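Group 4: Ľubica Vávra, Chun-yin Lu, Segundo Arboleda, Henok Alemneh
Module tutor: Maribel Condori

# Does a lid save energy when boiling water on a small hob?

## 1. Why we chose this

All four of us live in the Gukdale halls, where the kitchens have small electric hobs and the bills are split between the rooms. There is a notice by every cooker telling people to put a lid on when they boil water. Most residents ignore it. Segundo suggested testing whether the notice was right, and by how much, for the amounts of water a single student heats for pasta or rice.

We expected the lid to help. We were less sure that the difference would be big enough to matter on one pan of water.

## 2. Background

Water in an open pan loses heat in several ways. Some goes out through the sides of the pan, some is lost from the surface to the air, and a good deal is carried off by evaporation. Evaporation grows quickly as the water gets hotter, so an open pan loses most of its heat in the last part of the heating. A lid traps the vapour, and much of it condenses on the inside and drips back.

The hob also wastes heat. A solid plate has to warm up before the pan does, and it stays hot after it is switched off. This loss is the same with or without a lid, which means the saving in percentage terms will look smaller on a slow plate than on a gas ring or an induction hob.

## 3. Equipment

- One steel saucepan with its own lid (Besaline, medium size)
- One single-plate electric hob
- A plug-in energy meter (Skasico)
- A probe thermometer
- A measuring jug
- A phone for timing

Chun-yin drilled a small hole in the lid for the probe. We sealed the gap around it with foil. The lid now belongs to the project.

## 4. Method

We measured the water into the pan and let it stand until it matched the room temperature. The hob was cold at the start of each run. We switched the plate on at full power, started the timer and noted the temperature every 30 seconds until the water reached a rolling boil. At that point we read the energy meter and switched off.

We did 3 runs with the lid on and 3 with it off, taking turns between the two so that any slow change in the room would affect both. Between runs the plate was left to cool with the window open. Ľubica read the thermometer, Henok wrote down the readings and Segundo watched the meter.

With the lid on it was hard to judge the rolling boil by eye. We used the thermometer instead, and counted the water as boiling when 2 readings in a row were the same. We then went back and applied the same rule to the open runs, so the two sets can be compared.
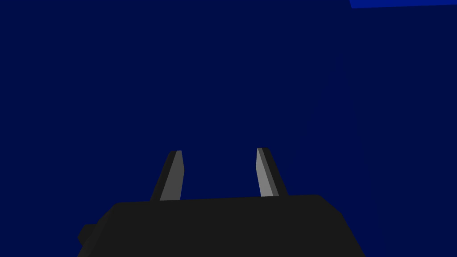
Why did we not just use a kettle? The notice is about pans, and many people in the halls heat water in the pan they are going to cook in. A kettle would probably use less energy than either of our methods, but it would have answered something else.

## 5. Results

The covered pan reached boiling first in every pair of runs. The largest gap in time between a covered run and the open run next to it was 115 seconds. The meter readings followed the same order, with the covered pan using less energy each time.

The temperature curves were nearly the same for the first part of the heating. They began to move apart once the water was too hot to touch, and the open pan slowed down noticeably near the end. This agrees with what section 2 says about evaporation.

One open run was slower than the other two. Henok's notes show that somebody had opened the corridor door during it, and a draught across the pan would have made the surface lose heat faster. We kept the run in the results.

## 6. Problems

The energy meter only shows two decimal places, which is coarse for a single pan of water. A larger pan would have given bigger numbers, but the plate was too small to heat one evenly.

The foil around the probe came loose in the second covered run and had to be pressed back. A little steam got out before we saw it.

We also did not weigh the pan before and after. Maribel Condori pointed this out when she read our draft. Weighing would have told us how much water each open run lost as vapour, and we could have worked out the heat lost that way and checked it against the meter. We would do this first if we repeated the work.

## 7. What we found

On this hob and with this pan, the lid saved both time and energy. The saving on one pan is small in money. It would add up in a shared kitchen where the hob is in use most evenings.

We have asked the Srithong building office if we can add a line to the notice saying that the lid makes the water boil sooner. Segundo thinks hungry people will take more notice of that than of the bill. We are waiting for a reply.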